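The recipe app that forgot how to cook

Wevero 6 arrived on my phone with the confidence of a houseguest who has already rearranged your kitchen. The update notes promised "a calmer way to plan dinner." I had been calm already, so I was curious.

26/07/2019

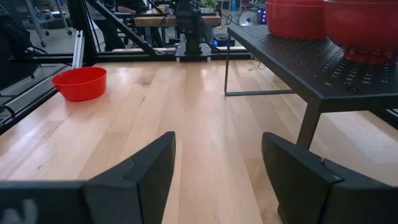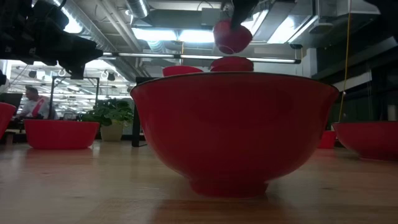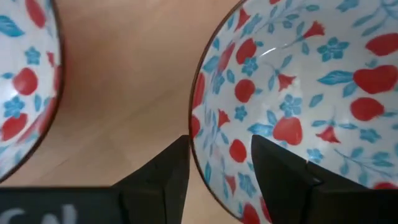
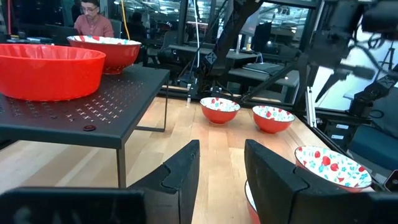 For anyone who has been spared, Wevero is the meal planner and shopping list app from Hullovdale, a company that started out making a very decent kitchen timer. Version 5 was ugly and did everything. You pasted in a link, it stripped out the four paragraphs about somebody's grandmother, and it handed you the ingredients. I have 333 recipes in there, a fair number of which I have even cooked.

Version 6 opens on a large, pleasing expanse of cream. There is a greeting. There is a suggestion, which in my case was lentils, and has been lentils every morning since. My own recipes have moved to a tab called Shelf, which lives inside a tab called You, and the search box only turns up if you pull down on the screen with the sort of force normally used on a window blind.

Importing survived, more or less. I fed it a chowder recipe and got back a tidy list with no potatoes in it. A second try produced the potatoes, twice. The shopping list, meanwhile, no longer sorts by aisle. Hullovdale says sorting will return "in a later release," and I will believe it when I'm not walking back across the store for butter.

To be fair, some of this is good. Syncing between phone and tablet used to take long enough to boil an egg and now happens while you blink. The text is bigger. You can finally scale a recipe up or down without a calculator, although it told me to use a third of an egg and wished me luck.

Then there's the price. The old app was a one-time purchase. The new one is free, with a subscription for the parts you were using. Existing customers get those parts until March, at which point the free plan caps the Shelf at 100 recipes and picks which ones to hide. I asked support how it picks. They sent me a link to the lentils.

If you want out, there are two obvious exits. Caldeira is the handsome one, and imports a Wevero backup file without complaint, but it has no shopping list at all and seems proud of that. Gullholm looks like tax software and has a settings page I got lost in. It also swallowed my whole collection in one go, potatoes included, and sorts by aisle out of the box. A thread on its user forum about renaming the aisles has reached 2645 replies, so these may be my people.

I've kept Wevero on the phone for now, mostly for the timer, which still works exactly as it did before anyone thought to improve things. The export button is under You, then Shelf, then the three little dots, then Advanced. Use it before you touch anything else.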